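10/27/25
Notebook, Satum build, walking figure no. 2

Continued from the previous page. Left leg linkage is back on the bench. The knee pin had worn its bushing oval on the thrust side, as expected from the knocking at the end of each stride. Bushing pressed out, bore in the plate measured, still round. New bushing is bronze, same wall, with a grease groove cut this time. The right leg has the same part and gets the same treatment before the next run, whether or not it is knocking yet.

Crank throw is unchanged at 80 mm. I tried 70 mm on the spare crank and the stride looked fussy, like a person walking in tight shoes. The foot also failed to clear the cable ramps we have to cross at the parade corner. Going back to 80 and leaving it there. The 70 crank is hanging on the nail by the drill press with a tag on it. Do not fit it.

Chain. The drive chain from the rear axle to the shoulder shaft jumped twice on the slope behind the shop. Both times it was under reverse load, with the figure leaning back and the arms coming down together. The tensioner spring is too soft for that case. Options are a stiffer spring or a fixed idler on the slack side. I prefer the fixed idler. It can be set with a wrench in the street and it does not hunt. Xiaoqing Dong wants to keep the spring so the chain can take up stretch over a full route. Agreed to fit the idler on a slotted plate and check it at every stop. If it needs more than one adjustment per stop we go back to the spring.

Arms. Counterweights moved outward on both. The lift is now light enough for one operator on the rope, but the drop is slow and reads as tired from a distance. It should fall and then catch. The catch is what makes people step back. Moved one plate inward again on the right arm only, to compare. Right arm better. Left to follow.

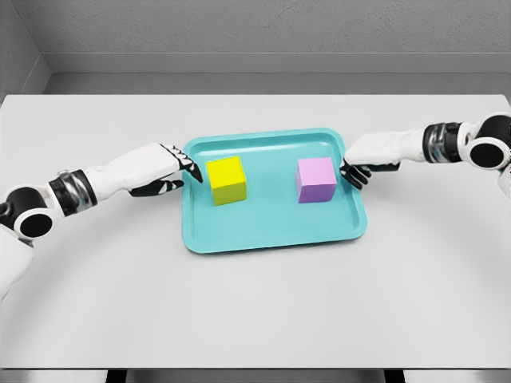
Smoke and flame heads for the Carhuamaca piece are still waiting on the Bruma regulator. The supplier says December, so the street test on that one will be done with smoke only and the flame line capped at the bottle. The cue layout can be settled without gas in any case. The gap between the smoke head and the flame head is the thing to protect. In the last drawing the two heads had crept together on the neck plate to save a bracket. With the heads close, the smoke plume gets dragged into the flame and burns off orange and thin, and the operator in the neck cannot see the pilot. Bracket goes back in. The neck plate gets wider to suit and the cowl has to be recut along its lower edge.

Cowl notes. Canvas over cane, sized and painted, as on figure no. 1. The old cowl is good as a pattern but it shrank when it was painted, so add a finger's width all around and trim after the second coat. No canvas within arm's reach of the flame head. That section is sheet steel, painted to match, and it should be fixed with screws so it can come off for cleaning. Rivets were a mistake last time.

Weight. Whole figure came in at 154 kg on the hanging scale, without operators, water or smoke fluid. The trailer is fine with that. The stage lift at Jidstead may not be. Their sheet gives a limit for people and a different limit for freight and does not say which applies to a wheeled load. Asked in writing. If they come back with the lower one, the arms travel separately and get pinned on in the wings. Pins and clips need to go in a box that stays with the arms, with the mallet.

Steering. More than 3 turns lock to lock, too slow for the corner by the fountain. Swapped the drop arm for the longer one. Effort at the wheel is up but acceptable with the tires at full pressure. With one tire soft it pulls left and the operator has to brace a foot. Added tire pressure to the pre-start list, directly after brakes.

Brakes. Rear drums adjusted. Parking brake holds on the slope facing down, slips facing up. Cable has stretched. Shortened at the clevis, and there is now no thread left, so a new cable is needed before it goes out in public. Chocks to be used every time until then, both sides.

Noise. The shoulder shaft squeals at low speed. Dry felt washer on the inboard side. Oiled it and the squeal moved to the other end. Oiled that. Quiet for the rest of the run. Do not over-oil, it runs down inside the sleeve and marks the costume.

Head turn. The servo has been removed and replaced with a plain bell crank and two cords to the neck operator. The servo was accurate and looked it. With cords the head arrives late and overshoots a little, and it looks like the figure has heard something. Xiaoqing tried it from the seat and found the cords sit too far apart for small hands. Moving the handles inward and wrapping them in tape. Cord is pre-stretched polyester. The first set was cotton and went slack in the damp.

To do, in order:
Right knee bushing.
Idler plate, slotted, two bolts.
Left arm counterweight, one plate inward.
Neck bracket back in, then wider neck plate.
Recut cowl, allow for shrinkage.
Parking brake cable.
Chase Jidstead on the lift.

Open question on the walk. At slow speed the figure nods forward once per stride and at parade speed it does not. I would like to keep the nod. It comes from the front spring and goes away when the steps come faster than the spring can follow. A softer front spring might carry it up to parade speed but would also let the nose down under braking. Will try one from the scrap trailer after the right knee is done. Fit it with the limit strap on.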